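Kombo Bed-and-Closet Set, Imbridge series
Section 4. First use: folding and storing clothes

Read this section after the bed base and the shelf unit are assembled. The mattress must be in its place and the fitted sheet must be on. You will use the bed as the folding table.

4.1 Prepare the surface

1. Pull the sheet toward all four corners and tuck it under the mattress. Small wrinkles are no problem, but a big ridge will show later in the folded shirt.
2. Remove pillows and blankets from the half of the bed where you will fold.
3. Bring only the clothes for one shelf. A shelf of the Bruslow unit carries 900 grams of light clothes per compartment. Do not put more, even if there is still space.

Caution: Clothes must be completely dry before they go in the compartments. The back panel does not let the air pass.

4.2 Spread the garment

1. Take the garment by two corners which are on the same edge. Lift it a little from the bed.
2. Pull the corners apart gently until the edge between them is straight. Stop when you feel resistance.
3. Lower the garment on the sheet, the free part first, then the edge you are holding.
4. Smooth it with a flat hand from the middle to the sides.
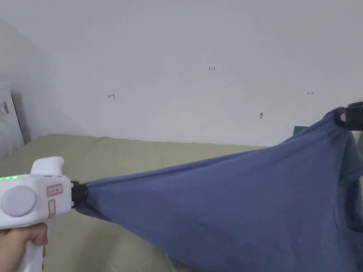
Fig. 4-1. Garment held at two corners over the bed.

Note: For knitted garments, do not hold by the corners. Put both hands under the cloth and lay it down, otherwise the shoulders become long.

4.3 Fold to the compartment width

The compartments are 200 mm wide and 300 mm deep. The Clever folding card in the accessory bag has the same width, so no measuring is needed.

1. Place the garment with the front side down, the neck toward the wall.
2. Lay the card in the middle, directly below the neck.
3. Fold the left side over the card, then the sleeve back on itself. Do the same with the right side.
4. Pull the card out from the bottom.
5. Fold the lower edge up to the neck, then fold one more time.

Keep the part of the bed next to the wall free until you finish the whole pile. 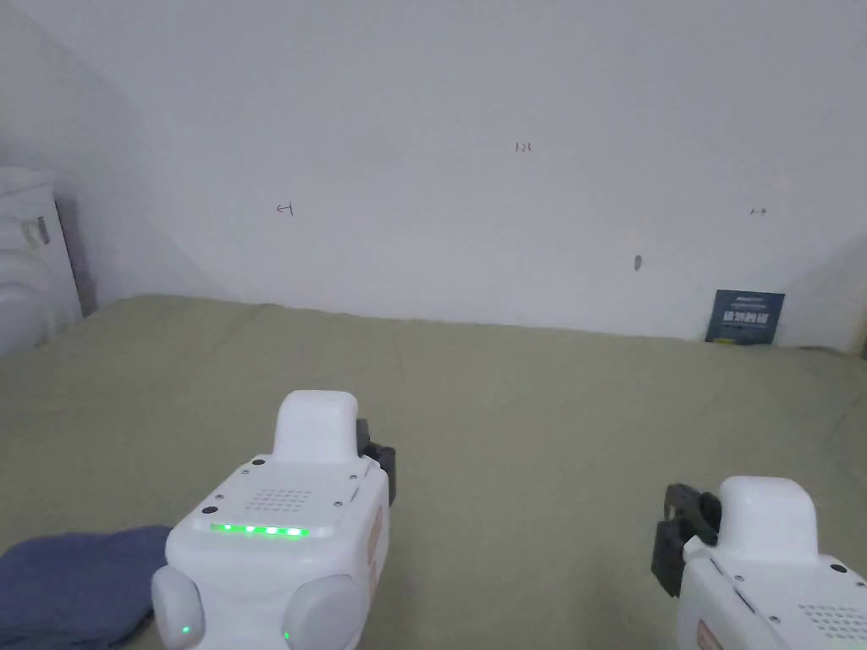

One reader of the earlier edition, Imbridge customer, wrote to us that thick sweatshirts come out too wide with the card, and that she prefers to fold the sleeves straight down first. We tried this way and it is good for heavy cotton. For thin shirts please stay with step 3.

4.4 Dark clothes

New dark clothes can leave color on a light sheet. Wash them separately 2 times before you fold them on the bed, or put an old towel under. When you pick up a dark garment, shake it once away from the bed, so the lint does not stay on the sheet.

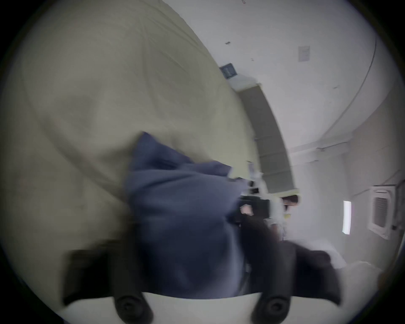 Can I hang the dark shirts and leave the compartments for the light ones?
The rail below the top shelf is made for this. Leave a space of two fingers between hangers and close the door slowly the first time, to check that no sleeve is caught.

4.5 After folding

Put the card back in its bag and hang the bag on the inner hook. Pull the sheet straight again. For cleaning of the compartments, continue with Section 5.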